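Print this page
E-mail this page

Chapter 7
Learning from a Visit: Small Parts and Patient Machines

By Lwazi Swanepoel
Tue 21 November

The students who use this book will sooner or later be invited to see a robot working. It may be at a trade fair, at a college or in the workshop of a supplier. Such a visit is pleasant, and for this reason it is easy to come home with little in the notebook. In this chapter we follow one open day from the morning to the afternoon, and we ask what a visitor with some technical knowledge should look at.

The open day was held in June at Skevton, a training centre which shares its building with the packaging firm Khurana. I went there with 20 students in their second year. Most of them had already programmed a small arm in the school laboratory, but only with wooden blocks of one size, placed by hand on marked positions. They were used to success. I mention it, as it coloured what they expected to see.

Our host, an engineer from Brotel, began with a short talk and then took us to the benches. The first bench had a large arm moving cartons, and it drew the biggest crowd. It was fast and loud, and every carton was the same. My students watched it for a long time and wrote almost nothing. I then asked them to go to the quiet bench at the back, where the work was the picking of small parts from cloth. 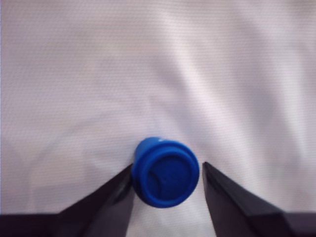
Picking from a soft surface is a harder task than it seems to a person, who does it without thought. A hard table has one height, which can be measured once and stored in the program. Cloth has folds, and the height of the part depends on where it lies. If the fingers go down too far, they push into the cloth and may catch it. If they stop too high, they close on the upper edge of the part, and a round part will then slip or roll away. The program must therefore allow for an error in height as well as an error in position, and these two do not always have the same cause.

The second difficulty is the opening of the fingers. A beginner will usually open them as wide as possible, believing this to be safe. On a crowded surface a wide opening touches the neighbours of the part. A narrow opening asks for better aim. The engineer told us that at Brotel they had tried 144 combinations of opening and approach height before they chose the settings for the day, and that she was still not satisfied with them. One student asked why the arm moved so slowly near the cloth. She answered that speed is the last thing she adjusts.

After lunch we were shown the records. Flerkier, the company which wrote the control software, keeps a log of each attempt, including the failed ones. For the test before the open day there were 600 attempts in the log. I advise every visitor to ask for such a record. A demonstration shows the attempts which happen while you are standing there, and the log shows the others.

In the sections which follow, we will study the three matters raised by this visit: the measuring of height on uneven surfaces (7.1), the choice of finger opening (7.2) and the keeping of a useful log (7.3). Before you read section 7.1, write down in your own words how you would find the height of a coin on a folded towel. Keep your answer, for we will return to it in the exercises.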